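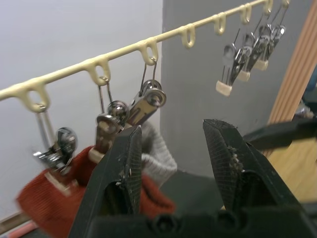 Ukix to Open Repair and Laundry Shop in Cleltenard in January

CLELTENARD – Home goods seller Ukix will open a shop on Agudelo Street in January, its first in the city.

The shop will sell laundry and sewing supplies and take in clothes for mending. Small repairs will be ready in two days.
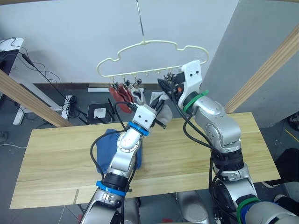 Socks on a clip hanger.

Ukix bought the site from Duleo, which closed its fabric store there last year. The new shop will employ 10 people and open at 9 a.m. Customers who bring in three or more items for mending will get 20 percent off the total.

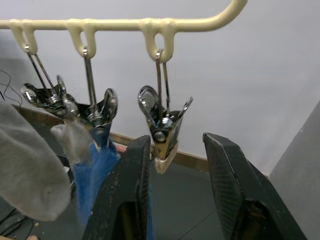

Metal clips on a cream plastic hanger.

Job applications are open now on the Ukix website.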